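Accueil > Atelier et maison > Petits gestes > Trier le papier froissé

Rechercher une astuce, un produit…

Trier un tas de mouchoirs : ce que les essais de manipulation nous apprennent

par Vibeke Hedegaard, 16 septembre 2026

Je travaille à l'atelier Ferrand, où nous étudions comment les mains traitent les matières molles, pour enseigner ensuite ces gestes à un bras robotisé. Les mouchoirs en papier sont la matière la plus ingrate que je connaisse. Ils se déchirent, ils s'accrochent entre eux, et deux tas ne se ressemblent jamais. Plusieurs de nos résultats sont utiles aussi dans une maison, alors je les note ici.

La méthode, en bref

Chaque personne porte aux poignets des bracelets avec des marqueurs carrés, noir et blanc. Les marqueurs donnent la position des mains, et une caméra placée à la hauteur des yeux enregistre le travail. Nous avons gardé 3846 prises, faites par des personnes qui ne recevaient aucune consigne sur la manière de saisir. Ma collègue Blandine Collet les a classées selon le rôle de chaque main.

Le résultat principal : quand une main tient le tas et que l'autre tire, le papier se déchire beaucoup moins. Sur les prises faites à une seule main, nous avons compté 327 mouchoirs déchirés. Le bras de l'atelier, entraîné seulement avec ces prises-là, copiait très fidèlement la faute.

Astuce 1 – Commencer par le haut

Cherchez un pli qui dépasse et prenez-le entre le pouce et l'index. Ne plongez pas les doigts au milieu, où les couches sont serrées.

Astuce 2 – Une main pose, l'autre lève

Posez une main à plat sur le bas du tas, les doigts écartés. L'autre lève le pli lentement, vers le haut et un peu vers l'extérieur.
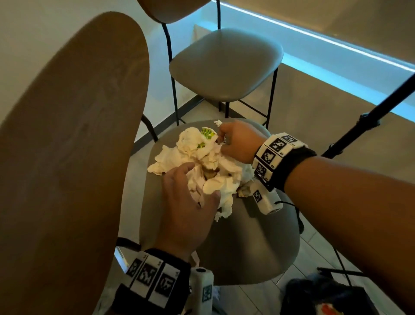
Astuce 3 – Surveiller ce qui n'est pas blanc

Un petit morceau imprimé peut se cacher entre les mouchoirs, et il est souvent d'une autre matière. Retirez-le en premier. Pour le robot, la couleur est un bon repère ; pour nous aussi, si la lampe est correcte.

Astuce 4 – Choisir un support stable

Un tabouret convient bien, à condition qu'il ne tourne pas. Sur une surface très lisse, le tas entier glisse quand on tire, et je mets alors dessous un torchon légèrement humide, bien essoré.

Ce qui reste à faire

Nous n'avons pas encore essayé avec le papier humide. Les essais sont prévus en octobre, avec deux bras au lieu d'un. Je compléterai cette page quand j'aurai des chiffres.

Commentaires (3)

Didier Cordier
J'ai essayé l'astuce 2 avec du papier de soie pour emballer des verres. Ça marche, mais il faut appuyer vraiment peu.

Marcelle Baudry
Est-ce que c'est pareil pour les gauchers ?

Vibeke Hedegaard
Bonjour Marcelle, nous avions deux gauchers dans le groupe. Ils inversent les mains et le reste ne change pas – mais deux personnes, c'est trop peu pour conclure.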